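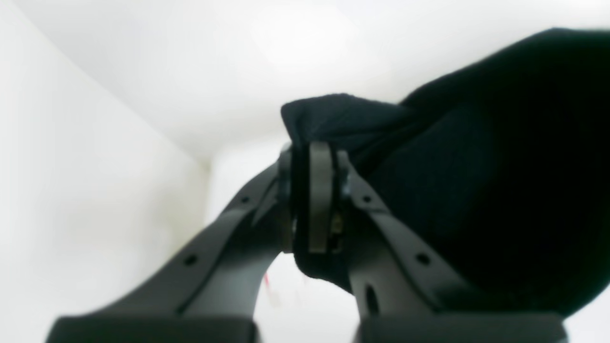
Wrist view, dark blue fleece-type cloth in the fingers. The fingers take up a lot of the picture and the cloth goes almost black in the folds.

November 2018, Friday

Picked up the grasp check again today. Getachew Sisay asked on the list why the folding sequence still stops dead at the second pinch on dark garments, so most of the day went to that. Notes are for me and for whoever opens the Jemal branch next week.

Short version: the controller is fine, the perception node is late and then unsure of itself. Jemal (the planner) asks for a "cloth in fingers" flag before it will release the lift. The flag comes from the wrist image. On light cloth it arrives well inside the timeout. On black or navy cloth it either arrives after the timeout or flips back and forth, and the planner treats a flip as a lost grasp and goes to hold.

Timeout was set to 700 ms. Looked through the logs and the late flags mostly land at around 1000 ms. I could raise the timeout and be done, but that only hides the flipping, so I left it at 700 for the morning and worked on the mask instead.

What the mask was doing: fixed threshold on brightness, then largest blob above the finger tips. With dark gray fingers and dark cloth the two merge into one blob, the blob touches the bottom of the image, and the filter throws it out as "gripper only". Then exposure shifts a little, the blob splits, and we get a true. That is the flip.

Changes, all in the Clino node:
- static finger mask is subtracted first, built from the joint reading and not from the image
- auto exposure locked once the fingers are closed
- threshold is now relative to the white background, sampled on the left side
- flag needs to hold for several images in a row before it is published

The finger mask needs the opening angle, and the angle topic was being dropped when the queue filled up. Queue length went from default to 2048. Probably too much. Come back to this.

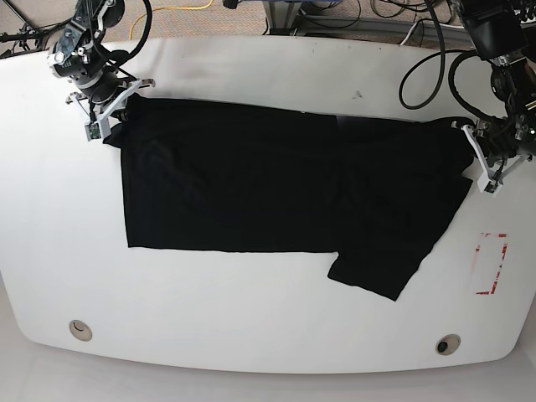

Table view, black T-shirt flat and partly folded, one gripper on each top corner. Flap at lower right is sticking out below the rest.

The flap is a planner matter and a separate one. Vilico fits a rectangle to the garment outline and uses the long edge to choose the next pinch points. With the flap hanging out, the fit is pulled down on that side and the next fold line comes out tilted. I tried fitting to the top edge only, using both gripper positions as the end points since we know those from the arm kinematics anyway. The line is much steadier that way. It does assume that both grippers are on the cloth, which brings it back to the flag.

Also found that the table camera and the wrist cameras were on different clocks. The offset was small at startup and grew over the session. The bridge was stamping images on arrival instead of using the driver time. Fixed in the launch file, but the old recordings still have the wrong stamps, so please don't tune anything against them without running the restamp script first.
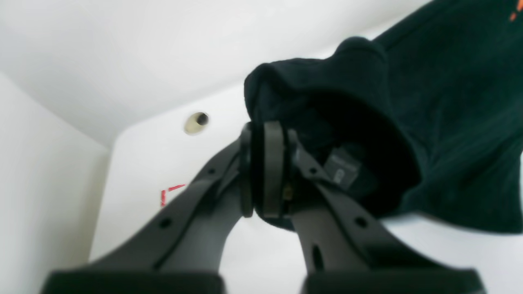 Replayed recording 442 with the new mask after lunch. The old node flips all through the hold phase. The new one goes true once and stays there until the open command. Then ran it against a few older recordings with light cloth to make sure nothing got worse, and the output is the same apart from a slightly later first true. That is the hold count doing its job and I can live with it.

One thing I don't like: the relative threshold depends on there being white on the left side. If a sleeve falls across that region the sample goes dark and the threshold drops with it. For now the node publishes "unknown" when the sample is below a floor value, and Jemal waits on unknown where before it went straight to hold. Getachew would prefer to use motor current as a second signal. I agree, but the current reading is noisy at low grip force and needs filtering first.

Tried the Rirance viewer for going through the replays. Scrubbing is fine, overlays are slow - stayed with our own script.

To do:
- merge the Clino changes once Getachew has read them
- motor current filter, then combine with the image flag
- top edge fit in Vilico behind a switch, default off
- queue length back down to something sensible
- restamp the old recordings overnight and move the originals to the archive disk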